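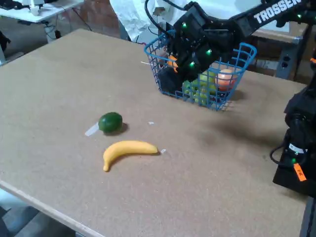
Korletey Tabletop Arm Kit, bench model

The Korletey handles light kitchen sorting, the sort of job you currently give to a seven-year-old for free. Fruit is its best subject. A banana left on the table beside a blue basket counts as a fair day's challenge, and soft grapes remain a matter for negotiation. It doesn't wash, peel or load a dishwasher. Shirts are under discussion.

In the box: 2 mounting clamps, power supply, 5 m cable, spare finger pads
Warranty: 5 years, excluding jam
Item no.: 1062
Ships from: Brurkwood

Works with the Ullen base plate (sold separately, and you'll want it). Owners of the older Prultness arm can keep their clamps.

Table not included. Neither is patience, and you'll need plenty until April's software update.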